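Subscribe to get new posts by email. No spam, unsubscribe whenever you like.

I finally ran Raststead. Regular readers will remember that I complained about it in the spring without having played it, which Victor Lema pointed out in the comments and which was fair. So we gave it two sessions on Friday nights, same group as always, and now I can complain about it properly.

If you missed the talk, Raststead is a fantasy roleplaying game about keeping an inn on a dangerous road. You play the staff. Travelers come through, some of them are trouble, and between guests you go out into the hills to fetch what the inn needs. The sales pitch is that it has "no prep." The GM opens the book, rolls on the arrival tables, and the evening takes care of itself.

I have been hearing "no prep" since I was in college and I have yet to meet a game where it was true. What it usually means is that the prep has been moved somewhere you won't notice it until you've already paid. In this case it has been moved to the middle of the session, when five people are looking at you.

Our first arrival roll gave us a tax collector with a secret and a grudge. Fine. Secret about what? The book says to ask the players. I asked the players. Upendo said the tax collector was secretly married to the cook. The cook was her character, so now she had a husband, and everybody laughed and we got a decent forty minutes out of it. But look at what happened there. Upendo did that. Upendo would do that in any game you put in front of her, including Monopoly. I don't see why the designer gets the credit.

Second arrival roll: a peddler with a secret and a debt. I asked Obadia Magesa what the secret was. Obadia is a good player who does not like being asked things cold, and he said, "I don't know, he's a wizard?" So he was a wizard. That scene lasted as long as you'd think.

The fans will tell me that I should have asked leading questions. I know, I've read the forum threads. But the chapter on running the game is 2 pages long and leading questions aren't in it. If the technique that makes your game work lives on a forum, then you've sold me part of a game.

Now the dice. You roll a pool of six-siders and keep the best 2, and if they match, something goes wrong in the inn. It's a neat idea on paper. Cremilda Camargo got annoyed with it before I did. Once you have a big pool you are keeping two sixes almost every time, so the better you get at your job, the more often the inn catches fire. I assumed we were reading it wrong. We were not reading it wrong. There's a sidebar that calls this "the weight of mastery." I have known a lot of people who were very good at their jobs and their kitchens were not on fire.

We tried a house rule in the second session where only matching low dice cause trouble. It fixed the problem and broke the pacing, because then nothing ever went wrong at all. I'll keep fiddling with it. Somebody on the Cavik board says to use different colored dice and only count a match between colors, and I may try that if I can talk the table into a third night, but I'm not promising.

The part I liked, and I went in ready not to like it, was the pantry. Every inn has a pantry sheet with 6 slots, and each slot holds a kind of food, and you can't serve a meal without crossing something off. It sounds like bookkeeping.

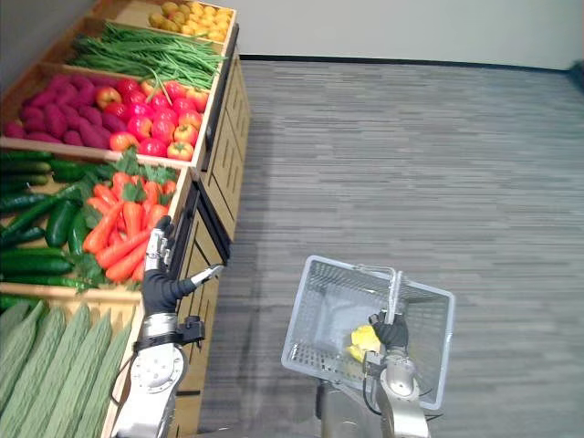 It is bookkeeping, but it's bookkeeping that makes people talk. We spent a good chunk of the second session arguing over whether to use the last of the honey on a bishop or save it for a caravan that might not come. Cremilda wanted to water down the soup. Obadia, who had hardly said a word the week before, gave a whole speech about the reputation of the house. That was the best scene we had, and it didn't come off a random table. It came from being short on something and having to choose.

So why is the pantry on page ninety-something, as an optional rule? I'd have built the whole game on it. My suspicion is that it showed up late in playtesting and it was too much work to move. Subira Kaijage, who backed the thing and likes it more than I do, thinks they were afraid of scaring off people who hate inventory. Maybe. Those people already have plenty of games.

A word about the deluxe edition, as I've had emails. I don't own it. I've handled Subira's. It has a cloth map, a ribbon, and a set of guest cards that say the same things as the arrival tables in a nicer font. If you like nice things, go ahead. I would not expect it to play any better, and the cards slide all over the place once there are snacks on the table.

Would I run it again? I'd run the pantry again. I've already moved it into our Skistus campaign, where the party is holding a mountain fort through the winter and has been getting away with hand-waving their food for far too long. They were not pleased. Victor's ranger has started counting turnips.

Han is next on the pile, the two-player one with the tiles. The back cover says it "plays itself," so you can guess what mood I'm in. Expect that post sometime in October, assuming I can find someone to lose to.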